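Hand-held gripper kit from Wekance - trial reports
29 Jul 2024 - 2 min read

Brandard_Lab
Our department has had the Wekance kit on a 4 week trial. It comprises the gripper, a set of finger pads and the recording software. The mesh pads have proved satisfactory on small tableware. We are minded to purchase.

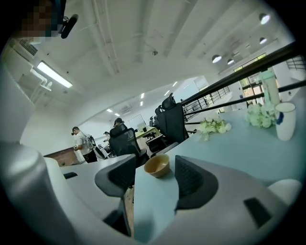 Is the software licence included in the purchase price? It is included for the first year, after which a yearly fee applies.

yilma_procurement
I must respectfully disagree with the recommendation. Our office in Gelovville logged 152 sessions with the same kit, and 44 were rejected by the software without a stated cause. The supplier was courteous but offered no remedy.

Brandard_Lab
That has not been our experience. Were your units supplied before the October update? The earlier version was known to reject short recordings.

yilma_procurement
They were. I accept the point in part - the update should nevertheless have been sent to existing customers without a request.

benchside
We were quoted nearly 3,000 for one kit, spare pads excluded. Members should ask for the price of pads in writing before signing.

Brandard_Lab
Noted. We shall request this and post the reply.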